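Can a machine take a computer apart yet?
Speaker notes, Balbridge repair evening, 4/2/26
Speaker: Yayra Atinga

Start with the room. Ask who has opened up an old desktop at home. Then ask who would trust a machine to do it for them.

Say where I come from. I run the strip-down bench at Frimpong, where we take in old office computers. Last year we handled 1,870 of them, all by hand. My brother Nkrumah keeps the books and would very much like the answer tonight to be yes.

The short answer is: parts of it, slowly.
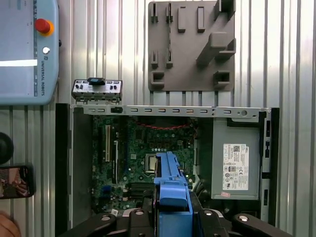 Explain why people picked this job. Desktop cases are boxy, the parts are mostly where you expect them, and plenty of them need doing. It sounds easier than folding a shirt. Mention that a good person on our bench gets a drive out in 76 seconds, including finding the screwdriver.

Next point: cables. Rigid parts stay put when you let go of them. Cables move, spring back and get in front of the thing you want. A person pushes them aside with the back of a finger and doesn't think about it. Pause here, people usually have a story about this.
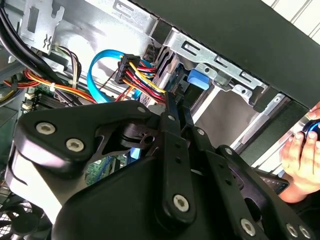 Go on to plugs. Some pull straight out, some have a catch you must press first. Too little force and nothing happens, too much and you break the socket. We feel the catch give. A machine has to be given some way of knowing that, and many have none.

Then tabs and latches. Makers put coloured tabs on the parts they expect you to touch, blue in this case. It helps people and it helps machines too — a bright colour is easy to find. 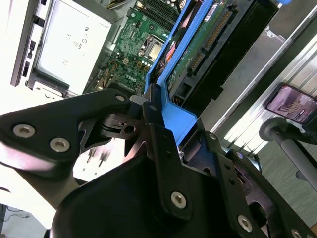 Opened Dell case: green motherboard, with the hard drive in its blue bracket alongside.

Money, keep it brief. Nilov quoted us 3,000 a month to lease an arm, before anyone had set it up. Dodska keeps a log of its own trials and sent me the first 284 attempts. Most of the failures were in the last centimetre, when the part was nearly where it should be.

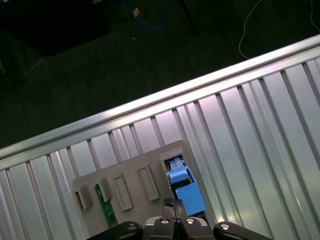
So putting things down matters as much as picking them up. Holders and slots take out some of the guesswork, but somebody has to design them, and again when the model changes. At home you have no holders at all. The kitchen drawer is harder than the workshop.

What I would hand over now: sorting loose parts, moving trays, the same screw on the same model all day. What I would keep: cables, anything bent, anything a customer has glued.

We look at the lease again in May.

Questions. If someone asks about jobs, say we are two people short at the moment.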